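September 14, 2020

Up at six and straight to the laptop, because Zixuan had texted overnight that the judge's decision was out. And it is! All 8 pages of it, and I read the whole thing twice before my coffee was ready.

So the small radio stations won. Well, mostly. The licensing body wanted Nendwood FM and the rest to pay the full music rate for their online archive, the same as for the live show, and the judge said no, an old program sitting on a website is a separate use and gets its own, lower rate. I have been saying that since last October!! Jad owes me lunch.

The part I love best is paragraph 41 (must copy it out properly) where she goes through what counts as "a listener." Somebody who clicks and leaves after two seconds doesn't count. Jianguo was sure that argument would sink, and it sailed through. Nendwood had 2583 archive plays all last year, and under the old reading they'd have paid for every single one.

Still open – podcasts. She ducked that completely, and Tatsuya thinks Panley will appeal on it. I half hope they do, I'd love to see it argued.

Called Jianhua at the station at lunch and she put me on speaker so everyone could hear. Lots of yelling. They can keep the Sunday jazz shows up now, going back almost 6 years, and she wants to put the old Liao interviews back too. I told her to check the guest releases first – the ruling is about music and nothing else. She groaned.

Must write it up for the newsletter tomorrow, two columns if they'll let me. Too wound up to start tonight.
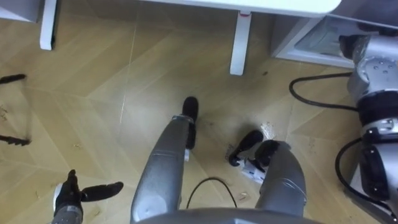
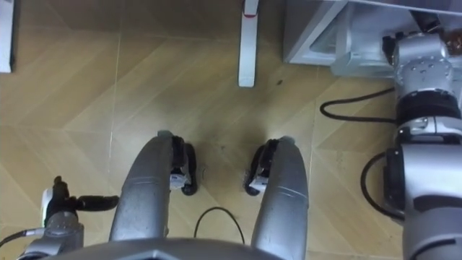
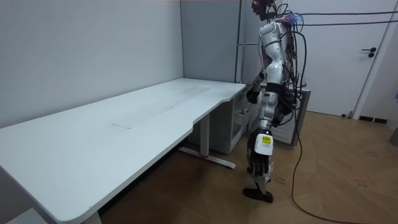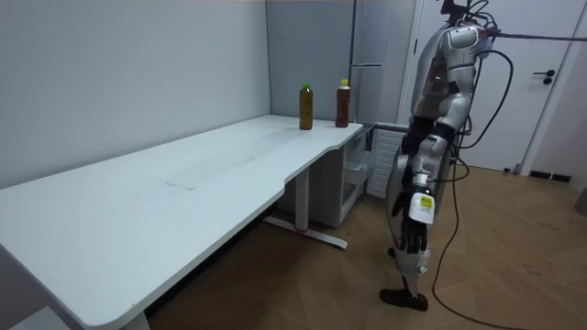 Last one: the white bottle with the yellow label.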